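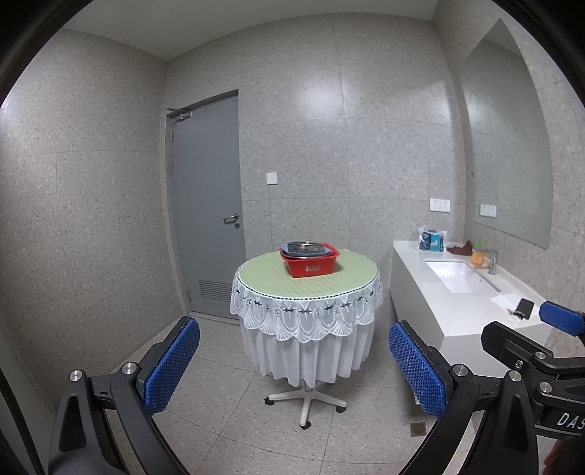

Page last changed: 2022-09-08

Prakell Moon grout brush, long-term review

I have used the Prakell Moon since December, and several readers have written to ask if I still like it. I do, with some complaints. My first text on this page was written after only one week, and I was too kind in it, so I have written most of it again.

The Moon is a brush for the lines between tiles. The head is curved like a half moon, with short stiff bristles on the outer side and a soft rubber lip on the inner side. You scrub with one side, then you turn the handle and pull the dirty water away with the other. It comes with a short handle for walls and a long one for floors. I bought mine from the shop Fokesham, who sell it together with a 660 ml bottle of the Prakell cleaner. You can buy the brush alone, and later I will say why I would do that.

My interest in such a brush comes from the tiles. Where the same speckled gray goes over the walls and over the floor, dirt is very good at hiding. A white tile tells you at once that it wants washing. A speckled one keeps quiet for a long time, and then one day the light comes from the side and you see that the lines have become darker than they should be. My old method was a toothbrush and a bad mood.

How it scrubs

On the floor it is very good. The bristles are cut to a narrow edge and they stay in the line, even when I am tired and do not push straight. With the long handle I can work standing, and my knees thank me for it. The first cleaning after the winter took one evening. Now I do it every second week and it goes quickly.

On walls I am less happy. The short handle is thick, and for a small hand like mine it becomes heavy when I hold it above my shoulder. My neighbor Mitra Rezaei borrowed it for her kitchen and had the opposite opinion. She is much taller than me and found the handle comfortable, but she said the head was too wide to go behind a faucet. In this she is right. Behind a faucet I still use the toothbrush.

Inner corners are the weak place. The curved head touches a corner with its tip only, and the tip has fewer bristles. You must turn it on its side and make small strokes. It works, but slowly.

The rubber lip

I expected nothing from the rubber and now it is the part I would miss most. After scrubbing, the gray water sits in the lines, and if you let it dry there you have done half of the work for nothing. The lip pulls it out well on a smooth tile. On a rough tile it jumps and leaves stripes. Please dry the lip after use and do not stand the brush on it. I did this for one month and it got a bend that has never gone away.

The cleaner

The Prakell cleaner is fine, but I would not pay for it again. It smells strongly of pine, and the bottle was empty sooner than I wished. Warm water and a little dish soap did the same for normal dirt. If your tile is real terrazzo, with stone in it, ask the seller what it can take before you pour anything on it. Vinegar and other acids can make marble pieces dull. Many tiles only have the terrazzo look and are not so delicate, but I cannot tell you which ones you have, and in a rented apartment perhaps you do not know it either.

Compared with the Stullance

Before the Moon I had the Stullance corner brush. It is cheaper and has a pointed head, so corners are its strong side. But its bristles were soft after one spring and the handle screw became loose all the time. Julián Garrido wrote to me that his Stullance has lasted 3 years with no problem, so maybe mine was a bad one. If you have many corners and little floor, I think the Stullance is a fair choice.

After nine months

The bristles of the Moon are a bit open on the left end, where I press more. The joint between head and handle makes a small click that it did not make when it was new. The hole for hanging is too small for my hook, and I have put a string through it. Replacement heads are sold in packs of 2, and the new ones fit without force. I have changed mine once, in summer, mainly from curiosity, and I keep the old one for the balcony.

Good: stays in the line, long handle, rubber lip, replacement heads are easy to find.
Not so good: thick short handle, slow in corners, too wide behind faucets, cleaner smells too strong.

I would buy it again, without the bottle. Špela Vukčević has asked if it also works on outdoor paving. I tried it on one step only, and the bristles did not like it.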